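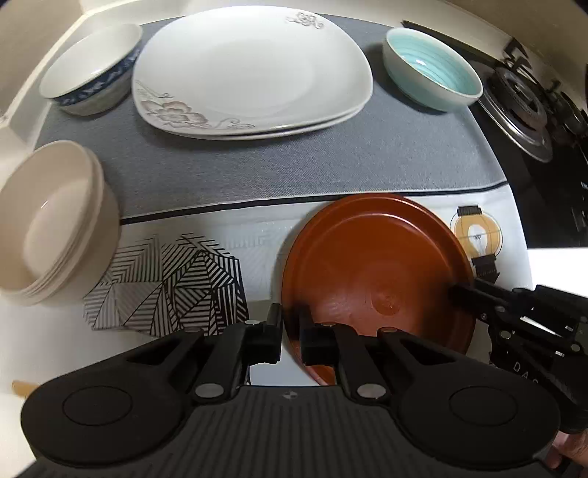 Home | Notebook | Kit reviews | Parts | Log in

10/04/2019
Gunnel Nordin, Vornthorpe workshop

Zomunton hand-held gripper set, trial unit, dishes

Second entry on the Zomunton set. The first one covered unpacking and calibration and I won't repeat it. The kit is on loan from Paulauskas until the end of the month, and they want a yes or no before then.

Worked at the kitchen counter, beside the stove. Dishes on the drying mat, one gripper in each hand. Left the flowered plates stacked and the cream bowls nested, as they would be after someone had done the washing up. The brown plate was the main item for the session. It has a raised rim and a glossy face, and I wanted to know how the jaw pads cope with that.

Gripping by the near edge works if the lower jaw can get under the rim. With the plate flat on the mat, this means coming in low and pushing forward a little before closing. The mat gives enough for the jaw to slide in. On the bare counter I had to tip the plate with the other gripper first. I can do that by hand without thinking, but I doubt the arm will repeat it cleanly from the recordings.

With both grippers on the plate, one at the near edge and one at the right rim, the lift is steady. With one gripper the plate sags toward the far side and turns between the pads. Squeezing harder helps up to a point and then the finger screws start to creak. I backed off when I heard that.

Did 20 lifts of the brown plate with both grippers and dropped it once, from low down, no damage. The drop was my fault. I let go on the right before the left had the weight.

Bowls: the turquoise one is easy, grip the wall and go straight up. Pulling one bowl out of the nested stack is hard. The jaws are thick for that job and tend to take two bowls together. The old Leltby grippers had thinner tips and did this better, though they bent.

Flowered plates: could not separate the upper one from the lower one without holding the lower one back. Possible with both hands, slow. Skipped it after a few tries.

Weight: one gripper with everything mounted came to 772 grams on the parts scale. The leaflet doesn't give a figure for the complete unit. My wrists were tired by the end of the morning, the right more than the left. For longer sessions we should trade off between people or hang the things from a balancer.

The body is wide, with those two round lobes, and this matters in a crowded place. I bumped the bowl stack twice while reaching for something else. I have started clearing a hand's width on each side of whatever I am picking up. It makes the setup less like a real counter, and I would like to stop doing it once I get used to the width.

Recordings: all files opened. One had a gap in the middle where the left unit stopped logging for a moment and then went on as if nothing had happened. No warning on the screen. Have written to Paulauskas about it and attached the log. If we go to 1,000 recordings, as the August plan says, we can't be checking each one by eye for gaps, so either they fix it or we write a small script that looks at the time stamps.

Service: the loan includes phone support and one set of spare pads. Have used the phone once, got an answer the same day. Spare pads not opened yet. The ones fitted show some shine at the corners.

For now I lean toward buying, provided the logging gap is dealt with. The grip is good on anything with an edge you can reach. I would ask for a price with thin tips included, if they make them.

To do:
- repeat the single-gripper lift with the pads cleaned
- try mugs and cutlery
- check screw torque on both units before the next session
- ask what replacement pads cost outside the loan

Comments (4)

Vlastimil Halás
Was the gap on the left unit at the start of a file or well into it? I had one last week on the bench and it was right after a battery change.

Gunnel Nordin
Well into it. Battery had been in since breakfast. Send me your file and I'll forward both.

Vlastimil Halás
Sent. On the thin tips, I could print a pair from the Leltby drawings if the screw spacing matches. Leave one gripper on my desk and I'll measure it.

Gunnel Nordin
It's on your desk. Please don't take the pads off, I want the wear left as it is.

Older entry | Newer entry | Back to top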